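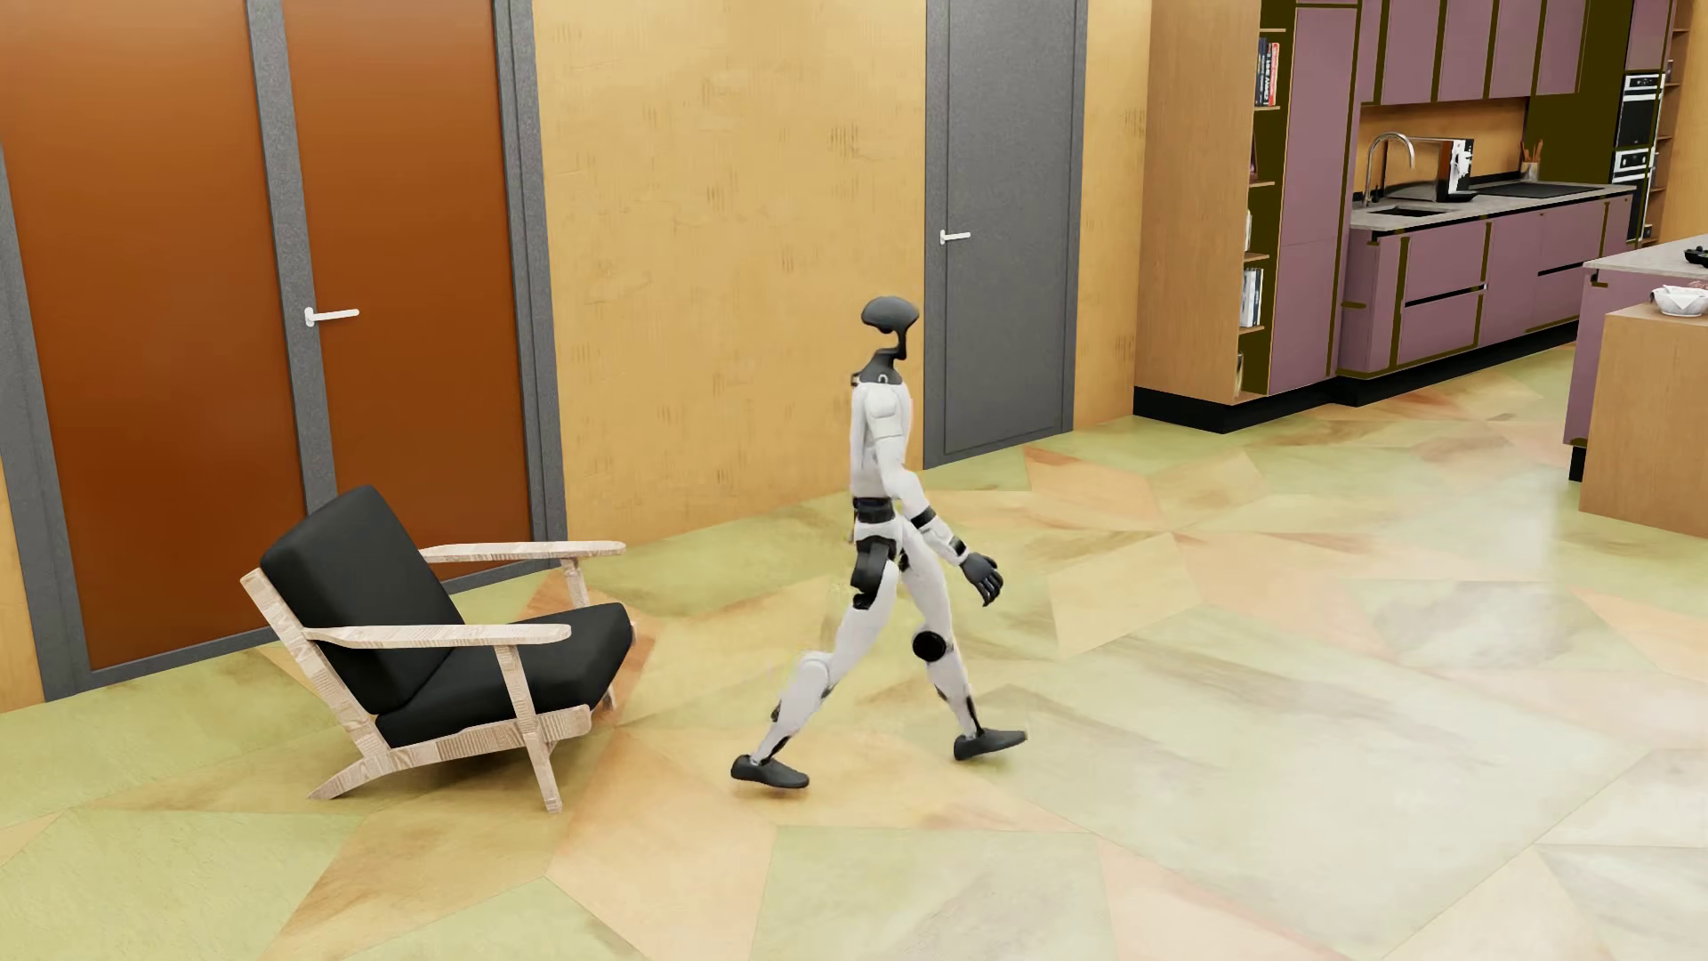

Walking Before It Can Cook

Drakos opened its doors for an afternoon and let visitors watch a humanoid learn its way around a home that exists only in software

The first thing I learned at the Drakos open day is that a robot can spend a very long time in a kitchen without touching a single pan. The second is that I can happily watch it do so for an hour and forget to eat the sandwich in my bag. 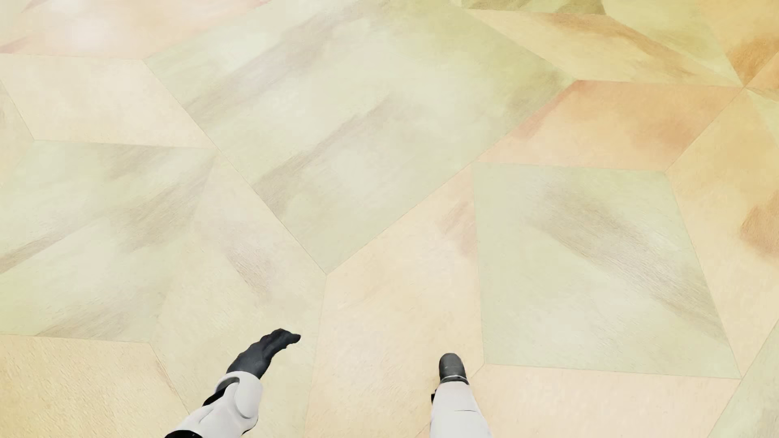
By Ysaline Chauvin
Features, 14/01/2025

Drakos has two floors of an old print works in Carnine, and for the open day the team had pushed the desks to the walls and hung a big screen where the presses used to be. We were 37 visitors on folding chairs, a mix of engineering students, a few parents with kids, and one retired surveyor who asked the best questions of the day.

On the screen was Mirnby, the simulated apartment where the company's walking software gets most of its practice. I had expected gray boxes on a grid. What I got was a place somebody had clearly enjoyed making: mauve cabinets, ochre walls, a low armchair with black cushions, books on the shelves, and a gorgeous floor of big crooked pieces in peach and orange and yellow-green (I want it in my hallway!). Across it went the humanoid, white and black, with a long stride that drew a little gasp from the front row.

The floor is my favorite part of the whole project. It's glossy and streaky and full of seams, and the team picked it because a plain one would have been too easy on the robot's vision. Switch to the view down past two of its own limbs and you see why. It's nearly all pastel, with brushed streaks running every which way, and somewhere in that the software has to work out what is flat ground and what is just paint.

Each practice walk lasts 60 seconds. Then the room resets and off it goes again, 200 walks to a batch, with small changes made to the friction and to the robot's weight. A program called Preltia scores them all. We were shown a few of the bad ones too, and the kids howled at those, especially a slow sideways topple that the presenter played three times by popular demand.

The surveyor wanted to know what happens when a real floor isn't level. Good question, and it got a long answer. Slopes went into the software last June, and the early results were ugly. The team is still tuning the ankles, and the presenter was open about how much of that work is trial and error.

Then we got a turn. There were 14 slots for steering the robot with a game controller and I grabbed the last one, ahead of a boy of nine who has, I hope, forgiven me. I took it past the armchair, swung wide toward the sink and came back along the island. My hands were sweating. I went around again.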